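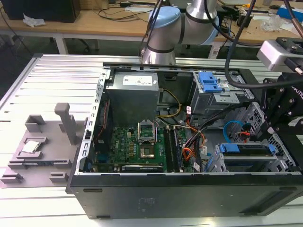
About Primutari

Primutari takes in old office computers and sends them out again as working ones. That's the business. We tried for most of a year to come up with a grander way of saying it, and paid a consultant for one afternoon of help, and he suggested "device afterlife solutions," so we are back to old office computers.

We buy, collect or are simply handed desktop towers from companies, clinics, school districts and the occasional dentist. Most of them are plain black boxes that spent their careers under a desk, being kicked. Very few were ever broken. Somebody upgraded the accounting software, the accounting software wanted a newer machine, and the old one went in a closet with the Christmas lights.

How it started

Guoqing Tang began the company in a rented unit behind a tile showroom, with 18 towers bought at a school auction and a plan to sell them by Friday. It took until June. In that time he learned that a buyer will forgive a scratched case and a slow fan, but will drive back across town over a missing power cord. We now have a very large bin of power cords. We are 28 people these days, and all of us have at some point been sent to untangle it.

The name doesn't mean anything. Flerkico was our first choice and the domain was taken. (We bought it later. It forwards here. Hello, if that's how you arrived.)

What happens to a computer here

It gets a ticket, then a blast of air, outdoors, by someone who drew the short straw. Office dust is one thing. Dust from a dog groomer's front desk is another, and we have a separate rate for it.

After that the side panel comes off and the tower goes down flat on the bench, where the insides get looked at properly. Memory is tested and matched. Drives are wiped, and we send you a certificate saying so, or they are destroyed, and we send you a different certificate. The processor comes out of its socket, the old thermal paste comes off, and we check the contacts under a bright light before anything goes back. People are surprised that we bother with this on a machine that will sell for the price of a decent dinner. Thermal paste that has had years to think about its life turns to chalk, and chalk is bad at its job.

We like the business towers from the big makers, Dells among them, for an unglamorous reason: you can get into them. Latches and drive rails in a bright color are a kindness to whoever opens the case next, and that is usually us. We have also met cases held shut with sheet metal screws, a zip tie and what we believe was chewing gum. Those cost extra too.

Whatever can't be saved gets taken apart for parts. Cables go in one place, power supplies in another, boards in a third. The leftover metal goes to a recycler who weighs it, grunts and pays us, a relationship we treasure for its simplicity.

Where they go

In a good month 400 towers leave the building. Small businesses buy most of them, usually 7 or 8 at a time, and usually the week before the new hires start. Our two longest-running programs are named after the streets they began on. El-Sayed places machines with adult education classes, set up and ready to plug in. Usik is a loan shelf for people who need a computer for a few months and would like to give it back afterward. Nearly all of them do. One came back with a much better hard drive than it left with, and we never got an explanation.

What we don't do

We don't fix phones. We don't fix printers, and please don't leave one by the door overnight, we know what you're doing. We don't build gaming machines, although we will listen politely. Laptops we take in batches only.

We also don't promise that a refurbished computer is as good as a new one. It's slower, it weighs more than you remember, and there may be the ghost of an asset sticker on top. It will do email, spreadsheets and video calls all day without complaint.

Visiting

The counter is open weekdays from 9 to 4. Ring the bell and give us a minute, we're usually at the back. If you're dropping off more than a carload, call first and we'll come down with the cart. Bring the power cords.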